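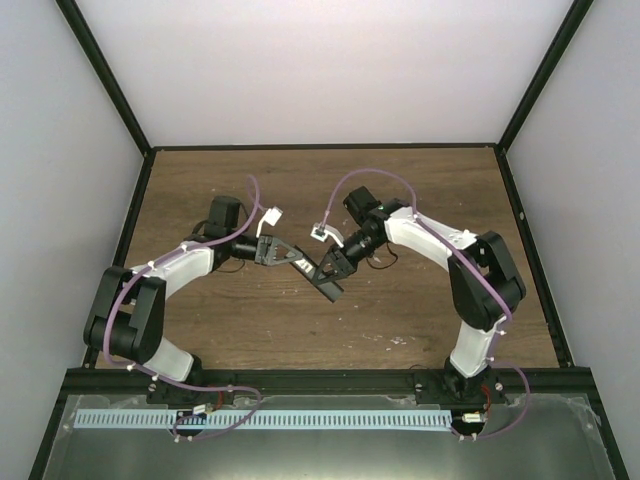

What should a small shop budget for in the first year of a two-arm bench setup, beyond the arms themselves?

Spare servos, grippers, cables, power supplies and the hours to fit them. I set that money aside before choosing the arms, and I would do it in that order again.

The request went to Etenesh Dinsa in December with one line for hardware and one for everything else. She sent it back the same afternoon and asked for the second line to be split. Fair enough. The version that passed had these entries:

Spare servos, 3 at $149 each: $447
Cables, clips and connectors: $300
Enclosure panels and trim: $400

Total for the second line, $1,147 before shipping. Labor is booked separately under Kennedy, our name for the sorting job the bench is meant to serve.

The servo entry got the most argument. Huiling Tan wanted one spare per joint type. I wanted spares only for the elbow and wrist, plus one for the gripper, on the grounds that those are the parts with a long lead time from Zundus. We went with the shorter list. If a base servo fails, the bench stops until a new one arrives, and the plan says so in writing.

Cables are easy to underprice. A cable that runs the full length of an arm has to bend at every joint it passes, so I treat it as a wear part and order by the pair. Clips go in the same order. Pronano quoted a lower price on longer lengths, but extra slack near a gripper is a snag risk and I passed.

The enclosure could have waited. Rosalie Zaugg argued for buying it up front - plain walls and fixed lighting mean fewer changes to the vision settings later - and her estimate of the rework hours was higher than the panel cost.

Two items are still open. The service contract from Florkcombe covers parts but excludes travel, and I have asked for a quote with travel included. The other is a second power supply, which I left out and now want back in. Both go to Etenesh on Wednesday.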